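Dreneo takes the clutter of the working day seriously, and would like everyone else to clear a small space for it

DRURKDEN, January – Dreneo, the maker of plain furniture for people who work where they also eat, today announces the Võ, a console table for the sort of home office that is really the end of a room. It goes on sale on Wednesday at 444 pounds, through the company's own shop in Drurkden and through the online furniture seller Eneo.

The Võ has a light wooden top and a black metal frame. It has no drawers, no hidden compartment and no app. It stands against a wall and holds things up, which the company regards as the main duty of a table and one that has been rather neglected of late.

"We looked at what people were buying for their home offices and a lot of it was trying to be a cockpit," said Tâm Tôn, founder of Dreneo. "Most of us have a phone, a drink, some pens and a few books we mean to read. You don't need a cockpit for that. You need somewhere to put the drink."

The top is the part customers will see most of, on the rare days they can see it at all. Dreneo has left the knots in. Earlier samples used boards chosen to be as even as possible, and the people who tried them said they were very nice and could not remember them afterwards.
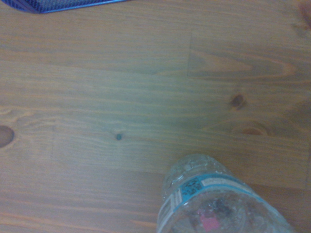 No two tops will match, and the company will not be accepting requests for a particular number of knots, or for knots to be moved. Customers who visit the Drurkden shop may choose their own top from the rack, a process that took one early buyer an entire lunch hour and, she reports, most of her husband's patience.

Before settling on the final size, Dreneo asked 3,544 people on its mailing list what was on their desk at that moment. The replies were frank. Pens came first by a long way, and many of them were said not to work. Drinks came second. Sticky notes did well, though a good number of people admitted that they were stuck to other sticky notes. Books were often mentioned and seldom described as finished.

"I read nearly all of them," said Yến Văn, who ran the survey. "There was a man who listed a spanner, a banana and his tax return. I still think about him. We did make sure they would all fit."

The depth of the Võ was the subject of long argument inside the company. Bình Thái, who drew the table, wanted it shallow enough to walk past with a basket of washing. Chiến Quách, who runs the workshop, wanted it deep enough that a row of books at the back would leave room for an elbow at the front. The finished table is the result of 5 prototypes and one afternoon on which neither of them spoke.

"Chiến was right about the books," said Bình Thái. "I was right about everything else. Please put both of those in."

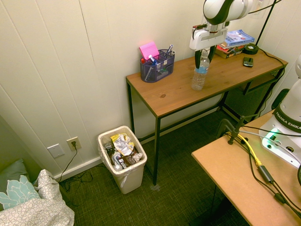
The Võ console table with mesh desk organiser, books, phone and water bottle. Books and stationery not included.

The frame stands on four straight legs and leaves the floor beneath it open. Dreneo considered a cable tray and built one. It worked well in the workshop and was then filled, by everyone who took a sample home, with things that were not cables. It has been dropped from the finished design. Cables may go wherever they were going to go anyway.

Assembly takes two people, or one person with strong views. The legs bolt to the frame and the top is fixed from below. The right key is in the box, along with a second one for when the first has gone wherever they go. Instructions run to one sheet and were tested on Lộc Đặng from accounts, who had never put a table together and has asked that the time it took him be left out of this release.

The wood is finished with a hard wax oil and should be wiped with a damp cloth. Glasses and mugs will leave rings if left long enough. The company suggests a coaster, and expects to be ignored.

Võ tables are made to order and delivered flat within the Drurkden area, with other addresses served through Eneo. The top and frame come in 2 boxes, and the heavy one is marked. A matching wall shelf is being drawn now and will be announced once Bình Thái and Chiến Quách have agreed how deep it should be.

Press enquiries: Yến Văn, Dreneo, Drurkden. Sample tables can be lent to magazines and newspapers on request. Please return them with the keys.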